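【普伦布里奇社区阅览室】春季开放安排及相关事项说明（1/12）
自三月起，本阅览室恢复全日开放，上午九时开门，晚间八时三十分停止入室，九时闭馆。现将馆藏整理、借阅规则、自习座位及室内饮食等事项分条说明如下，请各位读者阅知。

（2/12）
冬季闭馆期间，本室完成了馆藏清点。现有可外借图书3,673册，另有仅供室内阅览的工具书、地方文献及合订期刊603册。清点中发现部分图书书标脱落、条码磨损，已逐册补贴。读者如在架上发现索书号与书脊内容不符的图书，请交至服务台，勿自行插回书架。

（3/12）
文学类图书的排架顺序有所调整。原按入藏时间排列的外国小说，现统一按作者国别及姓氏排列；诗歌与戏剧单独成架，位于东侧靠窗一列。儿童读物仍在一层，绘本与拼音读物分开放置。旧版排架图已全部撤下，新图张贴于各层楼梯口。

（4/12）
关于外借册数与期限：每证可同时借阅图书五册，借期三十天，可续借一次，续借期十五天。已有他人预约的图书不予续借。续借可在服务台办理，也可于开放时间内致电办理，办理时须报读者证号及书名。

（5/12）
关于逾期：本室不收取逾期费用。逾期未还者，自归还之日起暂停外借，暂停天数与逾期天数相同，室内阅览不受影响。冬季闭馆期间到期的图书，统一顺延至三月底归还，不计逾期。

（6/12）
关于遗失与损坏：遗失图书者，可购买同一版本图书抵还；确已绝版的，按原定价办理赔偿。地方文献不适用上述办法，须由馆方另行核定。书页有铅笔划线的，请归还时如实告知，由工作人员处理，请勿自行用橡皮擦拭，以免损伤纸面。

（7/12）
二层自习区现设座位50席，不设预约，先到先坐。离座超过四十分钟的，工作人员将把桌面物品收存至服务台，座位让与其他读者。收存物品当日闭馆前领取，未领取的转入失物登记。请勿以书本、水杯、衣物为他人占座。考试季期间，上午时段座位较为紧张，建议有需要的读者错开九时至十一时到馆。

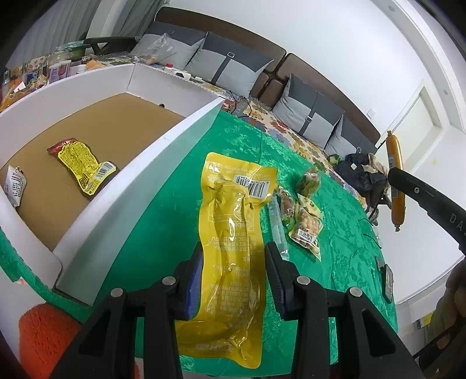
（8/12）
室内饮食的规定，近年来读者意见较多，现予明确。阅览区与自习区内，仅可饮用带盖容器盛装的饮品。食品一律在一层休息间食用，休息间开放时间与阅览室相同。气味较重的食品，请食用后及时封装，包装投入休息间内的垃圾桶。黄色长条真空包装的零食，以及小透明袋分装的褐色腌制小食、肉类零食和混合炒货，均属此列，未开封时可放在包内带入，开封后不得带入阅览区。油渍与碎屑易招虫蛀，对纸质馆藏的损害往往数月之后才会显现，望各位读者理解并配合。

（9/12）
读书会方面，本季共安排两场，均在一层活动室举行，晚间七时开始，时长九十分钟。第一场由卡梅拉·洛伦特（Carmela Lorente）主持，共读书信体小说，讨论内容为书信的称谓、落款与叙事时间。第二场由恩卡纳西翁·雷克纳（Encarnación Requena）主持，主题为地方志中的河道与集市，将提供室内阅览文献的复印页。参加者须提前在服务台登记，名额满后另设候补名单。

（10/12）
关于图书捐赠：本室接受品相完好、无大面积批注的图书，中小学教辅、过期考试用书及成套影印件暂不接收。捐赠图书经审核入藏后，扉页加盖捐赠章。未予入藏的图书，可由捐赠人在一个月内取回，逾期由本室转入门厅的交换书架，供读者自行取阅。

（11/12）
关于馆际互借：本室与埃斯基维尔（Esquivel）阅览室的互借服务照常办理，每周集中传递一次，读者每次可申请2册。互借图书不得续借，请在到期日前归还至原申请窗口，勿直接送至对方馆舍。申请单须写明书名、作者及版次，仅写书名的，工作人员将按最新版次调取。

（12/12）
对上述事项有疑问或建议的，可向服务台索取意见单，填写后投入门厅意见箱，也可在本帖下方留言。涉及个人借阅记录的问题，请勿在留言中公开读者证号，须持证到服务台查询。意见单每月汇总一次，答复张贴于门厅公告栏，四月读书会书目将另行发布。

【补充】
有读者询问还书箱的使用时间。门外还书箱全天可用，闭馆后投入的图书，于次日上午开门前登记，以登记日为归还日。互借图书、随书附有光盘或地图的图书，请勿投入还书箱，须在开放时间内当面交还服务台。大开本画册因投递口尺寸所限，同样请到服务台办理。

【补充二】
另有家长询问儿童读者办证事宜。未满十四周岁的儿童可办理儿童读者证，由监护人携带本人及儿童的有效证件到服务台办理，当场领取。儿童读者证可借阅一层全部可外借图书，册数与期限同前述规定。未满八周岁的儿童在馆期间须有成年人陪同，二层自习区不接待儿童读者单独入座。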